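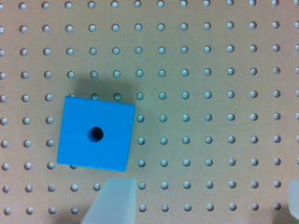
Figure 1. Blue block on the pegboard, seen from above. The hole in the top face is open.

Section 4. Setting Up the Board and Placing Blocks

This section applies to the Dondden pegboard activity set in all classroom and therapy room configurations. Read it in full before the set is used for the first time. Instructions for the storage cabinet are given in Section 7.

4.1 Before You Begin

The board must lie flat on a table or bench with the smoother side facing up. Choose a surface that is level and at least as large as the board. A board that extends past the edge of the table can tip when a block is pressed near the overhang.

Check that the following items are at hand:
Pegboard
Blocks, each with a hole in one face
Pegs, long and short
Soft brush
Dry cotton cloth

CAUTION: Small parts. Pegs present a choking hazard. Do not leave the set within reach of children under three years of age.

4.2 Preparing the Board

1. Place the board on the table and press lightly on each corner in turn. If the board rocks, turn it by one quarter and repeat the check.
2. Look across the board at a low angle. Remove any dust or broken peg ends from the holes with the soft brush. Do not use a metal pick or screwdriver.
3. Wipe the surface with the dry cloth. Work along the rows, from one side to the other.
4. Insert one short peg at each corner of the area to be used. The pegs should enter by hand pressure alone.

NOTE: New boards may hold pegs tightly during the first weeks of use. Do not widen the holes.

4.3 Placing a Block

1. Hold the block by two opposite sides and set it down gently with the hole facing up, as in Figure 1. Do not drop it onto the board.
2. Leave clear holes on all sides of the block so that it can be picked up again without disturbing its neighbors.
3. For free placement exercises, the block may rest at any angle. A slight turn relative to the rows is acceptable and does not need to be corrected.
4. For pattern exercises, turn the block until its edges run parallel to the rows of holes. Use the nearest row as a guide and view the block from directly overhead when checking.
5. Insert a long peg into the hole in the top face only when the activity card calls for it. Stop when resistance is felt.

CAUTION: A block that has been set down is not fastened to the board. Do not lift, tilt or carry the board with blocks on it.

4.4 Load and Room Conditions

The board supports a total load of 600 grams when placed on a flat surface. Do not lean on the board or use it as a tray.

Store and use the set at room temperatures below 33 degrees Celsius and at a relative humidity of no more than 70 percent. Boards kept in damp rooms may swell, and the pegs will then become difficult to remove. A swollen board should be laid flat in a dry room and left without pegs until they again fit by hand.

4.5 Removing and Cleaning

1. Remove all pegs first, pulling straight up.
2. Lift each block by its sides. Do not pry it up with a peg or ruler.
3. Wash the blocks in warm water with mild soap. Rinse the holes under the tap and stand the blocks with the holes facing down on a towel for at least 20 minutes.
4. Brush the board and wipe it with a dry cloth. The board must not be washed or soaked.
5. Return the blocks to the tray only when they are fully dry inside.

NOTE: Fine lines on the faces of a block are a normal result of molding. A block with a crack that can be felt with a fingernail must be taken out of use.

Replacement blocks and pegs may be ordered through the Dellix parts desk, Musuvbridge. State the set number printed on the inside of the tray lid.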